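Features > Technology > Robotics

Category: Machines & Methods

Print this article | E-mail this article

Teaching a robot to plug in a cable, and to know when it hasn't

May 12, 2022
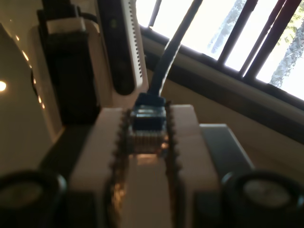
Plugging in a network cable is a poor test for a robot, in the view of one reviewer who read an early draft of the Astent group's paper, because factories solved insertion decades ago with fixtures and tight tolerances. The group agrees about the fixtures. Its paper is about what happens when there are none.

Astent is a small robotics lab in Revville that works on household and office tasks. Since October it has been running a study on connectors, mostly the ordinary RJ45 plug at the end of an Ethernet cable. The plug has to go in one way up. The socket is only slightly larger than the plug, and the cable pulls on the gripper from behind, by an amount that changes each time the arm moves.

Most earlier systems treat the job as a matter of aim. A camera finds the socket, software works out where the plug is in the gripper, and the arm drives one toward the other. If the estimate is off by a millimeter or two, the plug hits the rim and the attempt is over. The usual fix is a better estimate, which means better cameras or more careful calibration.

The Astent method spends less effort on aim. The arm brings the plug to the general area of the socket using a camera close to the gripper, then makes light contact on purpose and slides. A learned policy reads the forces at the wrist and the close-up view together and picks the next small move. The policy was trained on demonstrations by people steering the arm by hand, 60 for each type of connector.

The part the authors consider new is a second, smaller network that does no moving. It watches the same signals and gives a running judgment on whether the plug is seated, jammed or still outside. When it reports a jam, the arm backs off 18 millimeters, turns the wrist a little and starts over. Without that check, the first version of the system would often press a crooked plug against the socket and report success.

In the main experiment, the robot made 60 attempts with the socket in positions it had not been trained on. With the aiming method alone, it seated the plug 30 times. With the new policy and the checking network, it did so 55 times. A run counted only if the latch held when the cable was given a gentle pull.

The failures are described in some detail. In most of them the plug had rotated in the fingers before it reached the socket, and the arm had no way of turning it back without setting it down. The lab is now working with Alarcón, a maker of gripper parts, on finger surfaces that hold small plastic housings more firmly.

Light was the other problem. Clear plastic shows whatever is behind it, and strong daylight from a window changes how the plug looks from one hour to the next. The group left the blinds open for part of the training — a choice that slowed early progress but seems to have helped later.

Speed remains poor. A person can plug in a cable in a second or two, and the robot's slowest successful run took 55 seconds, nearly all of it spent sliding and backing off. The authors say they have not tried to make it faster and would like to see the method repeated on a different arm first. A team at Culolden has asked for the demonstrations and plans to run them on its own equipment, starting with the same plug and then moving to power connectors.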